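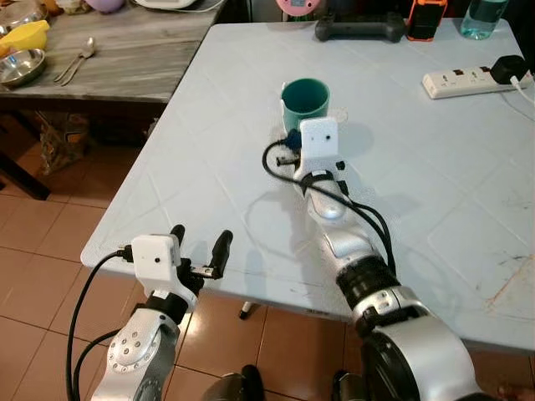 Folding table, light blue-grey.

I'd been meaning to talk to Lesia Hutsuliak for ages, ever since a neighbour gave me a paper envelope of her beans and I grew so many of them that my kids asked me to stop. Lesia runs the Mivwood seed swap, and she has been saving seed in the same back garden for most of her adult life. So I rang her up, she said come over and bring boots, and I spent a very muddy afternoon following her around with a notebook (and the wrong boots).

The first thing she wanted to talk about was beans. I'd written out a page of questions and we didn't get to any of them for an hour.

"Everyone should start with beans," she told me. "A bean does the work for you. You leave the pod on the plant until it rattles, you open it, there's your seed. My grandson could do it when he was three, and he did, all over my kitchen floor."

Her own favourite is a speckled climbing bean that came to her from Marta Boiko, who is 88 and still puts in a full row of them every spring. It has never had a proper name. Marta called it the fence bean, because it grew on the fence, and Lesia writes "Marta's fence" on the envelopes. I asked if she'd ever tried to find out what it really was.

"Oh, people have had a go. Hnat Zinchenko took a handful home and went through all his books. He came back with two different answers and he was very sure of both of them."

Tomatoes are where she gets fussy. She picks fruit from the best plant, not the best fruit off any old plant, and she was quite stern with me about the difference. You want the one that coped with the cold June and didn't split and kept going into fall. She ties a bit of red wool around the stem in July so that no one in the family eats the tomatoes off it, and every year somebody does anyway. Then the seeds go into a jar with a splash of water for a few days until they smell awful.

"How awful?" I asked.

"My husband moved them to the garage once and then he moved them to the neighbour's garage."

After that it's a rinse in a sieve and out onto a dinner plate to dry. Never paper towel, she says, unless you enjoy picking paper towel off tomato seeds in January. I have done precisely that, so I kept quiet and wrote it down.

Squash I'd always thought of as easy, and I was wrong! Squash will cross with anything in the same family that a bee can get to, and Lesia had a few good years of what she calls mystery gourds before she learned to tape the flowers shut. You find a female flower in the evening that's going to open the next day, tape it, tape a couple of males, and go out in the morning and introduce them yourself with your coffee in the other hand. Fidel Yáñez, who gardens on the far side of the creek, taught her how. He also talked her into growing a long pale squash he calls Brito, and she's now the one who can't shut up about it — roasted, in soup, grated into pancakes. I left with one under my arm and it was as heavy as a baby.

The swap itself started small. Lesia and Taras Kostiuk had a shoebox of envelopes between them and put up a notice at the Harkum library, and they figured they'd have a cup of tea and go home. Last winter they gave out 400 envelopes before lunch. Taras keeps the list, and the list now stands at 529 varieties, although Lesia thinks a few of those are the same lettuce under different handwriting.

"There's a lettuce called Ultari, and there's a lettuce called Green Ultari, and there's one that just says 'good lettuce, Hnat'. I've grown all three. I'm telling you, it's one lettuce."

I wondered whether you had to bring seed to take seed, which is the thing that always kept me from going. She looked a bit horrified. You don't have to bring a thing. Plenty of people come with empty pockets the first year, and then they turn up the next time with a jam jar of dill seed and a long story. She likes the stories best. She writes bits of them on the backs of the envelopes if there's room, and she showed me one that said only "from the old place, plant early, don't water too much, Mum was right."

We talked about labels too, and here I got a proper telling-off. Pencil, always pencil. Ink fades or runs, and "you'll remember" is a lie you tell yourself in September. Name, year, where it grew and who you got it from. I confessed that I have a margarine tub at home with a sticky note on it that says "the orange ones". She put her hand on my arm very kindly and asked, orange what?

I have no idea. Could be marigolds, could be peppers. She told me to plant a few on the windowsill in the new year and find out.

By then the light was going and my socks were soaked through, so we went in and had tea and some of the squash pancakes with sour cream. She sent me home with Marta's beans, a twist of poppy seed and a pencil. The next swap is in January at the library in Harkum, and Lesia says to come early if you're after garlic chives.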